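Jostance crown note

The Jostance crown was the paper money of the small island territory of Jostance, and it is remembered today mostly for the long and rather heated argument over whose face ought to appear on it. The notes came in 3 values, and the middle one, known to everybody on the island as the "Stoyanova", carried the portrait of the territory's first governor.

Governor Stoyanova was a curious choice from the start. She had closed the island's only bank, and for years she paid her own staff in salted fish and candles – a habit her admirers put down to thrift and her critics to plain bad temper. Even so, her portrait stayed in place through every reprinting, slightly altered each time, so that collectors can date a note by the set of her collar.
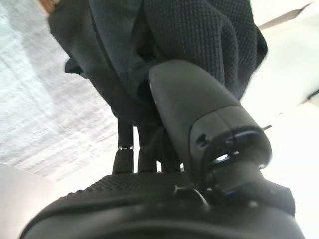 Wrist joint against black knit fabric.

The campaign to replace her began in the fishing town of Plondix, where the schoolteacher Javiera Toledo gathered 1042 signatures in favour of a lighthouse instead of a person. A rival petition to keep the governor drew 659. The island assembly debated the matter one February, at great length and with a good deal of shouting, and settled on a lighthouse for the front and a much smaller governor on the back, which pleased hardly anyone at all.

The last series was printed by the firm of Toteck in a run of 3016 notes. Surviving examples in clean condition are keenly sought, and those with the large portrait usually fetch the better price.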